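**Unit 5 – Folding pile fabrics on a soft surface**

Household Textiles, Viklow course. Read before the practical session. Bring the fold sheet from Unit 2.

## 5.1 Scope

This unit covers terry, fleece and other pile fabrics folded on a bed instead of a table. A bed gives more area than most tables in a home, but it yields under pressure. A crease pressed on a table stays where it is put. On a mattress the lower layer moves with the upper one, and the crease drifts. The methods from Unit 2 still apply, with the changes given below.

## 5.2 Behavior of pile

Pile stands away from the ground cloth. Two pile faces laid together grip each other, so a folded layer will not slide into place once it is down. It has to be lifted and reset. Thickness also builds quickly: a piece folded in half three times has eight layers, and the outer layer travels farther around the fold than the inner one. The difference shows up as a step at the open edge.

Pile also hides the grain. With a plain weave the threads can be followed by eye. With terry or fleece, use a hem or a seam as the reference line. Where the cloth is bunched, find the seam first and work out from it toward the corners. 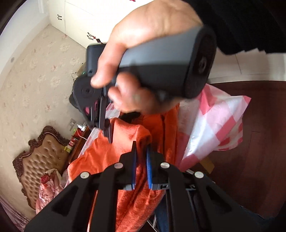 ## 5.3 Preparing the bed

1. Pull the comforter and any quilt to one side or up to the headboard. They do not need to be folded.
2. Smooth the bottom sheet toward the edge of the mattress. A checked sheet is useful at this stage – the rows serve as a rough guide for squaring an edge.
3. Check how slick the sheet is. Cloth creeps on a smooth sheet, so make shorter strokes and hold the far edge down with the free hand.
4. Stand at the long side, close enough to reach the middle without leaning on the mattress.

## 5.4 Spreading

Lay the piece down in one motion, far edge first, and let the near edge fall toward you. Smooth from the center out. Do not try to remove every wrinkle, as light ones flatten under the weight of the next layer. Diagonal folds are different. A diagonal fold left in the bottom layer throws off every layer above it and must be opened before the first fold is made.

The demonstration piece was an orange terry towel with a gathered, elasticated hem on one side. 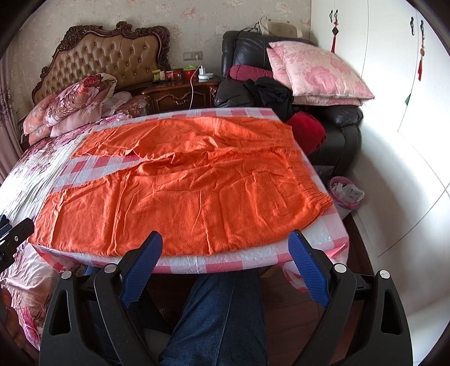 An elasticated hem draws its own side in, so the piece will not lie as a true rectangle. Treat the gathered side as the last edge. Fold the straight sides first, then bring the gathered side inside the bundle, where its bulk does not affect the outline. Do not stretch the elastic to match the opposite side – it recovers after folding and pulls the layers out of line.

## 5.5 Terms

- **Reference edge:** the hem or seam from which the other edges are squared.
- **Creep:** sideways movement of the lower layer during smoothing.
- **Step:** the offset between layers at an open edge. Up to two finger widths is accepted in this course.

## 5.6 Practical work

Fold one flat towel and one piece with an elasticated hem, both on a bed. Record the reference edge used and the step at the open edge. Repeat the flat towel on a table and enter both results in the same row of the fold sheet. Sheets are due at the start of Unit 6.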